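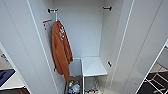
Cengiz Tokgöz replied that the long arm should not be approved until the desk had confirmed whether the standard arm could do the wardrobe work, as the difference in price would have to come out of the October budget and could not be moved from training.

Ticket subject: Quote builder rejects standard arm for apartment site
Queue: Equipment planning
Opened: 16th August
Requester: Nirnora, residential programs
Equipment: Prarine mobile base, Polat gripper
Status: Closed, quote reissued
Priority: Normal

Issue as reported

The requester is planning the purchase of one Prarine base for household tidying trials in a furnished apartment. When the site form was submitted through the Pistari quote builder, the standard arm was removed from the order and the long arm was added in its place. The total then exceeded the approved amount and the form could not be sent for signature. The requester asked whether the substitution was required by the site or was an error in the form.

Desk entry 1

The site form was reviewed. The task list includes taking a towel off a hook in the wardrobe, placing items on the small white shelf, and retrieving bottles from the container at the bottom. The quote builder treats each of these as a separate reach zone. The low zone had been entered with both the "floor level" and "behind obstruction" boxes checked. That combination adds the long arm automatically.

The requester was asked to confirm whether the container may be moved forward before a session. No change was made to the quote at this stage.

Desk entry 2

The requester confirmed that the container may be moved and that the wire rack under the shelf is outside the task list. The "behind obstruction" box was cleared. The builder kept the long arm and returned error 34, which the reference guide lists as "reach zone not matched to base position."

The form was saved, closed and reopened. The same error was returned. A new form was then started with the same answers, and the error was returned again. A saved-draft fault was therefore ruled out.

Desk entry 3

Ferhat Akgül reviewed the approach to the work area. The base position had been left at its default, which assumes that the base stands directly in front of the storage unit with nothing else in the room. The builder does not read attachments, so furniture near the approach must be entered by hand.

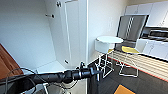
Attachment 2. Open cabinet, with stool, chair and kitchen units to the right.

The stool and the chair were entered as movable items. The counter was entered as fixed. The flooring was entered as tile, with the orange mat listed separately because mats have their own line on the form. With these entries in place the builder accepted a base position to one side of the opening, and error 34 cleared. The standard arm was restored to the order.

The requester should note that the form result concerns reach only. It does not show that the gripper will hold a hanging towel securely. Soft goods are covered by the fabric fingertip set, which is an optional item and was not on the original quote.

Desk entry 4

Budget review with the requester. The following lines were agreed for the reissued quote:

Prarine base with standard arm: retained
Long arm: removed
Polat gripper: retained
Fabric fingertip set: added
Spare battery: moved to October
Operator training, 3 days: retained
Extended warranty: declined by requester

Cengiz Tokgöz asked whether the long arm could be bought later at the quoted price. The price is held for 6 months from the date of the reissued quote. Fitting is charged separately, and the base must be returned to the Pistari workshop for 14 days. The requester was advised to allow for that period in the trial schedule if a later upgrade is likely.

Resolution

The substitution was caused by the obstruction setting together with a default base position. Both were corrected and the quote was reissued with the standard arm. The total is within the approved amount with the fingertip set included.

Follow-up

Ferhat Akgül has asked the forms team to show a notice whenever the builder replaces an item on an order. The request is logged under a separate ticket. The requester will send the signed quote to the equipment planning queue and will confirm the delivery address at that time.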